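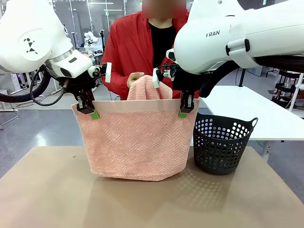 Unit 4: Soft containers and folded textiles
Handout, revised 5/23/24
Carmela Peñalver

4.1 Terms
A soft container has no fixed walls. Its mouth closes under its own weight unless it is held or stiffened. A rigid container, such as a perforated plastic basket, keeps its shape when empty.

Mouth — the open top, usually finished with a band.
Body — everything below the band.
Fill height — distance from the base to the top of the contents.

4.2 Loading a towel into a fabric bag
Set the bag upright on the table. Hold the mouth at both upper corners and keep the band level. Feed the towel in from the middle and push down with a flat hand. Terry cloth drags on terry cloth, so a bag made of the same fabric takes more effort than a smooth one. Stop at a fill height of 70 per cent if the bag is to be carried.

Where the body narrows toward the base, fold the towel in thirds lengthwise before loading. A bunched towel traps air and can stand up to 53 mm above the band.

4.3 Exercise
Work in pairs. Load the Ullora bag, then the Vundis basket, with the same towel. Record fill height for each and note where the fabric catches. Hand sheets to Solange Baudry before the Unit 5 lab.

Reading: course pack, section on pile fabrics.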